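작업일지
2020년 9월 29일
작성: Bogdan Sowa
열람: Genji Tsuchiya, Cempaka Simanjuntak
과제명: Clenus (공동작업실 로봇팔 파지 모의환경 구축)

1. 진행 사항
금일은 모의환경의 물체 배치 생성기와 충돌 설정을 점검하였다. 배치 생성기는 난수 시드 86을 기준으로 고정하였으며, 이후의 비교 시험에도 동일한 시드를 사용한다. 총 538회의 파지를 시도하여 그중 329회를 성공으로 판정하였다. 판정 기준은 기존과 같이 물체를 바닥에서 들어 올린 뒤 자세를 유지하는 것으로 한다.

2. 확인된 문제
가. 물체 간 겹침: 초기 배치 단계에서 채소류 모델의 외곽이 서로 침범하는 경우가 있다. 충돌 메시의 단순화 정도가 원인으로 추정되나 확정하지 않는다. Tsuchiya 씨가 오이 모델의 메시를 다시 생성하기로 하였다.
나. 재질: 오이 표면의 투명도 값이 과도하다. 뒤쪽 물체의 색이 비쳐 분할 마스크의 경계가 불안정해진다. 병 모델의 재질 설정이 복사되었을 가능성이 있어 원본 파일과 대조할 것.
다. 손목 시점: 그리퍼 손가락이 화면 하단을 점유하므로 해당 영역은 학습 입력에서 마스킹하는 방안을 검토한다.

3. 조치
물체 사이의 최소 간격을 30 mm로 상향하였다. 변경 전 설정 파일은 공용 저장소의 Wutico 폴더에 보관하였다. 벽면 무늬와 바닥 질감의 무작위화는 현행대로 유지한다. Simanjuntak 씨의 요청에 따라 로그에 물체별 초기 자세를 추가로 기록한다.

4. 화면 기록

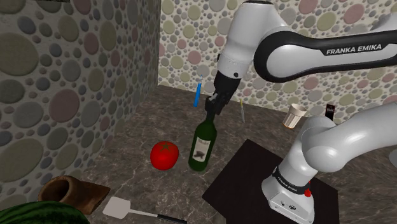

대리석 바닥 환경, 병목 파지. 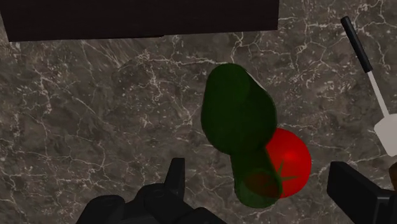

5. 질의 및 회신
질의(Simanjuntak): 최소 간격을 변경한 이후의 결과를 기존 성공률과 직접 비교해도 되는가?
회신(Sowa): 직접 비교는 인정하지 않는다. 간격이 달라지면 배치 난이도도 달라지므로, 변경된 설정으로 동일한 횟수를 다시 수행하고 기존 수치는 별도 항목으로 보존한다.

6. 차기 작업
오이 메시 교체 후 재시험. 투명도 값 수정 및 마스크 재출력. 실기 제어기 배선도 검토는 Dörte Ackermann 씨의 회신을 받은 뒤 착수한다.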